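Festberg washroom cleaning trial
Progress report to Clindton, second quarter
Prepared by Usa Kaewsai

Where we are

The grant of £1340 was meant to show that a fixed routine cuts the time spent on each washroom without lowering the standard. I said in the first report that I doubted it, and I still do. We have logged 38 cleans since December. The quick ones are quick mostly when Esmaeil Rostami does them, and he was quick before we had a routine.

Basins and mirrors

The order of work is now mirror first, then the back ledge, then the bowl and the drain. Each cleaner carries a spray bottle in one hand and a cloth in the other, which saves trips to the trolley. The brown cloths are holding up. The bottles are whatever the stores had – the black ones with scissors and a comb on them are easy to tell apart from the floor products, so I have let them stay, relabelled or not.

Mirrors are the weak point. Calum Menzies marks them down at nearly every check, but he does not separate dirt from worn glass, and several cabinets have spots along the lower edge that no amount of spraying will shift. I have asked him to score the two separately.

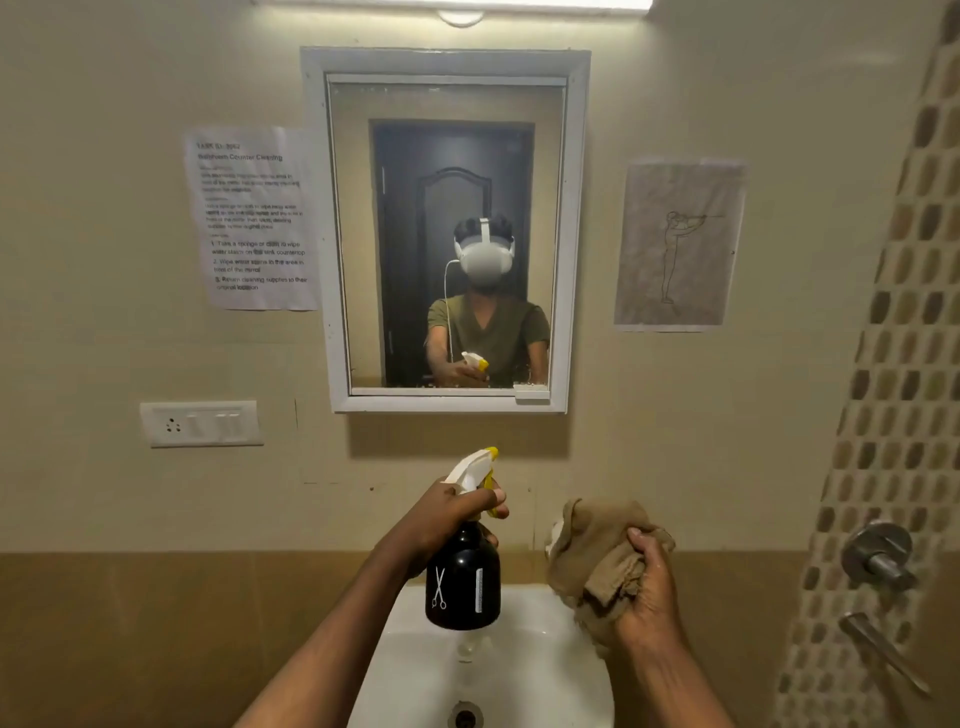
Spending

We have spent £400, nearly all of it on cloths and spray heads. Rattanakul quoted for new mirror cabinets, but I have not accepted. Replacing them halfway through would improve the scores and tell us nothing about the routine.

Next quarter

Celeste Barros takes over the log. I would like ten cleans done the old way for comparison, and I will not claim a saving until we have them.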